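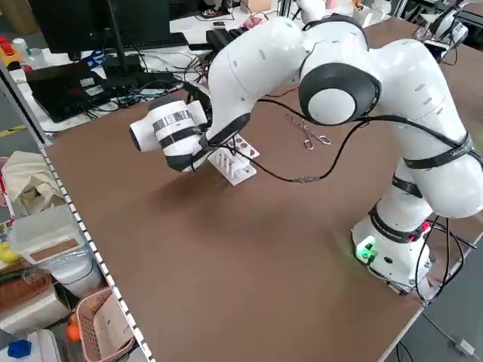 Bench Supplies > Racks and Holders > Ticket 3173

Status: open
Product: Prelleo tube rack, white plastic, small
Site: Tetia, bench 19
Opened by: bench desk

Problem as reported

Tubes lean in the rack. The report that came in says the rack is "warped" and asks for a replacement, plus replacements for every other rack from the same order. I'm not signing off on a full swap on the strength of one word, so I'm logging what I checked.

Note 1, 9:40 am

Rack is on the brown table at bench 19. White plastic, rounded cutouts on top, upright pegs along the front side. Plellard, who sold us the order, has already replied with their standard answer: the rack must have been through a wash cycle that was too hot. They had not asked whether we wash these by machine. We don't. They get a rinse in the sink and air dry on a towel.

Asked Plellard what temperature they consider too hot. No answer yet.

Note 2, 10:15 am

Put the rack upside down on a sheet of glass and pushed on each corner. No rocking. Turned it right side up and did the same. No rocking. If this thing is warped, it's warped in a way that leaves it flat.

Tried the tubes next. The ones in use at this bench are the Feng tubes, the narrow kind. They lean. Tried the older, wider tubes from the back of the drawer. They stand up fine and come out without pulling.

So I doubt the rack is the problem. The tubes are too thin for the holes.

Note 3, 11:05 am

Plellard's second reply says the rack is "universal" and fits all common tubes. I have read that word on a lot of packaging and it has never once been true. The product sheet they attached gives no hole width. It does give the weight of the shipping carton.

Asked for the hole width in writing.

Note 4, 1:30 pm

Someone suggested the tabletop isn't level. Fair question, so I checked it with the long level in both directions. Bubble was in the middle both ways. I also moved the rack to the counter by the sink and the Feng tubes leaned there too.

Separate matter: there's a small silver wire piece lying flat on the table to the right of the rack, two loops at the end, like a pair of joined clips or very small scissors. The report calls it "the part that came off the rack." I don't believe it. The rack is plastic and I can't find any spot on it where a metal piece would attach, no slot, no hole, no scratch. Moved it to the small parts tray and put a label on it. If it belongs to you, come get it.

Note 5, 2:20 pm

Plellard is offering a set of foam inserts, part 976, to "improve the fit." At extra cost, naturally. I said we'd try a set if they send it free, and that trying it doesn't mean we agree the rack does what the listing said.

For now I've wrapped a strip of paper tape around the Feng tubes near the top, one and a half turns. They stand straight. It's ugly and it will come off in the sink, so please don't treat it as the fix.

Note 6, 4:10 pm

Order history pulled. We bought 56 of these racks in October on one order. The Feng tubes were a later purchase and nobody compared sizes before buying. That is on our side and I've said so in the ticket.

Request for 56 replacements: declined. Same rack, same holes, same lean.

Still open

Hole width from Plellard, in writing.
Free set of part 976 to try at bench 19.
Decision on whether we go back to the wider tubes. My vote is yes, and we still have a drawer of them.
Owner for the wire piece.

Please don't change the status to "resolved - customer error" again. It was changed once at lunchtime and I changed it back.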